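Do play kitchens need this much kitchen?

2018-07-14

I held out against the play kitchen for a long time. My position was that a kid with a cardboard box and a wooden spoon has a kitchen already, and that most of what you pay for in the store-bought kind is there to please the adult. I still mostly think that. We bought one in January anyway, a Wekuswood, for $243, and I have been watching it with a suspicious eye ever since.

The website went on at length about "realistic details." I was ready to be annoyed by them. Red burner rings on a black cooktop, a gray sink, a white counter with faint speckles in it. Who are the speckles for? I have never met a small child with opinions on countertops.

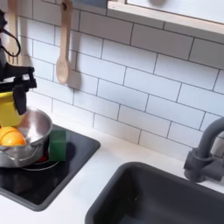

The food is where I start to grumble. Lostano sells sets with molded peas and a tiny roast chicken, and people swear by them. I don't see it. Plain blocks get more use in our house than anything shaped like dinner. A green block is broccoli before lunch and soap after. The roast chicken, when we borrowed one from the toy library in Clitley, was a roast chicken for 2 days and then lived under the couch.

I will give some credit to the pot. It's metal, it has a proper side handle, and it makes a racket when it's dropped, so you always know where it is. The plastic pans we had before were Väisänen hand-me-downs, and they were so light that they slid off the stove if anyone leaned on the counter. I'd buy the pot again. I'm less sure about the furniture underneath it.

Then there are the knobs. The stove has two, and they're printed on. Two red circles with little marks around them, flat as a sticker. For that money I wanted something that clicks! Three weeks in, I was still complaining about it at dinner. The kids turn them anyway, with full sound effects, and seem to think I'm the one with the problem.

Orange and green on the right burner is soup, by the way. It's nearly always soup.

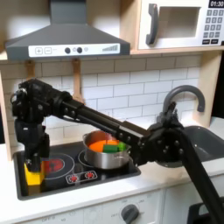
What I'd skip next time

The range hood. It looks nice from across the room and it collects dust, same as the real one. I'd also pass on any food set that comes in its own crate, because the crate ends up as one more thing on the floor. Get a metal pot and some blocks, and see how far that goes before you spend anything else.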